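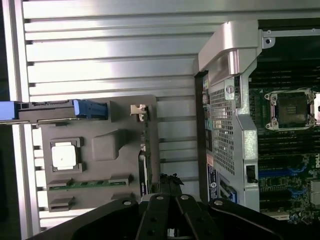

I caught up with the woman who runs the wheel bench at Aasen over a very large coffee, mostly because I wanted to pester her about hubs (I'd just killed my second one in a season and was feeling sore about it). She's been building wheels for 13 years and she talks fast, so forgive me if I've smoothed a few things over.

"Everybody blames the hub," she told me, stirring. "Then I open it up and the grease is gone. They've been pointing a pressure washer at it after every gravel ride."

Guilty! I told her mine were the Flalier ones, which I loved right up until the drive side started to grumble at mile 3453. Yes, I wrote it down. She wasn't surprised.

"That's a decent run for never having been serviced. I'd have wanted them on the bench at 1,500 if you ride in the wet. A dry-road rider can go to 4000 and I wouldn't nag."

We got onto spokes, and here she got really animated. She'd spent most of August rebuilding wheels for riders coming home from the Lukulberg loop, which is the one with the long washboard descent, and she reckons she can tell who let their tires down a bit and who didn't.

"The hard-tire people come in with three loose spokes on the same side and a sore neck. I had one guy running 80 psi up there. On gravel! I made him sit down."

So what does she ride herself? I was expecting something fancy and carbon. Nope. It's an old Plolus steel frame with 32-spoke wheels she laced in her kitchen, and she's only had to true the rear once.

"I like carbon rims fine, I just don't like paying for them," she said. "And if I ding this one I can be riding again by dinnertime."

Before she went back to work I asked what I should do with my dead hub. She asked if the shell was cracked. It wasn't, as far as I knew.

"Then bring it in, it's probably only bearings. And leave the pressure washer at home."

I'm dropping it off after lunch tomorrow, along with the front one, which has started clicking too.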